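Open Day at the Grarnton Works

Posted 4/7/18 by Abdul-Rahman Odoi

I have a weakness for open days. Give me a hairnet and a laminated visitor pass and I will follow a stranger past any number of valves. My family has stopped coming along. So it was just me who drove out to Grarnton in the drizzle to see the Zendodell towel mill, which lets the public in one day a year, in July, when the heating in the weaving shed is either off or being discussed.

Getting there

The sign on the highway says Zendodell 2 km. It is lying, or it was put up when the road was straighter. Park on the grass by the dye house and ignore the man waving you toward the oval, as he is directing people to the junior footy. I lost 20 minutes to the junior footy. The under-tens were getting flogged.

Entry is free, but you have to sign a form saying you won't touch a moving loom. I'd have thought that one took care of itself.

The weaving shed

This is what everybody comes for. Some 145 people had turned up by mid-morning, going by the clicker at the door, and we were sent through in batches with foam earplugs the colour of custard. Our guide had worked there since leaving school and had developed a way of speaking that carries under the noise instead of over it. I caught perhaps a third. I now know that terry cloth needs two sets of warp threads, one tight and one slack, and that the slack one makes the loops. I know something important about humidity as well, but I couldn't tell you what.

The oldest loom still running is a Bech, painted hospital green, and the staff talk about it the way you'd talk about a difficult aunt. It makes bath mats and nothing else. It was tried on face washers once and there was an incident. I asked what kind of incident and was shown the fire door.

The newer looms are faster, quieter and much duller to watch. A small boy in front of me said so, loudly, to the woman who had chosen them.

The finishing rooms

After the shed you go up a flight of metal stairs to finishing, where the cloth is washed, dried, cut, hemmed and generally made to look like something you'd be given at Christmas. There's a sample room off to the side as well, and a corridor of offices. My favourite thing up here was the fluff. It gathers in the corners and along the pipes, and it takes on the colour of whatever was run that week. Mine was a mauve week. I found some in my ear that night, on the far side of the earplug. 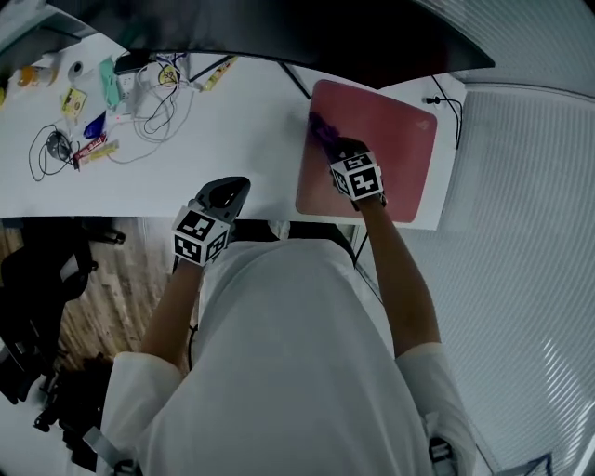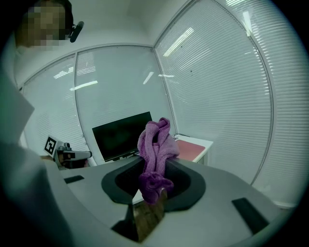

Purple, with plenty of loop to it. 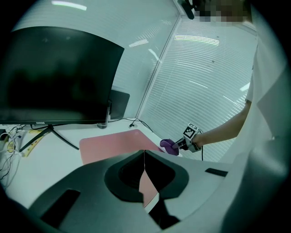 The absorbency demonstration

Held in the old canteen at eleven, repeated at one due to popular demand or a rostering error. A chemist in gumboots drops squares of towel into a tray of water and times how long each takes to sink. A good towel sinks in under 5 seconds. A brand new one, straight off the shelf, may float about like a lilo, thanks to the softener they put in to make you buy it. She was quite frank on this point. The marketing fellow beside her studied the ceiling.

Her advice, for those keeping notes:

Wash new towels before you use them, twice if you can be bothered.
Skip the fabric softener altogether.
Shake them hard before hanging them out.
Stop folding them damp, you animals. (I'm paraphrasing.)

Someone asked about vinegar. Someone always asks about vinegar. She said half a cup was fine and moved on with the air of a woman who'd been asked about vinegar at her own wedding.

Lunch

Sausage in bread, onions underneath, tomato sauce from a bottle you had to queue for separately. The Ornholm bakery had a table of lamingtons and a neenish tart that I would drive back for. The tea was free and tasted it.

The factory shop

You can't leave without going through it. The seconds are in wire bins at the back, marked down for faults I mostly couldn't find, though I did turn up a beach towel with one end much wider than the other, and bought it on principle. Bath sheets were a bargain. Hand towels were dearer than in town, and when I mentioned this at the till I was told those ones were perfect.

If you're going next year

Wear closed shoes or they'll turn you away at the stairs. Go early for the looms, which are shut down after lunch so the fitters can go home. Prams won't make it up to finishing. There is one toilet, it's behind the dye house, and the hand dryer is electric. I did raise this with the guide. He had his earplugs in.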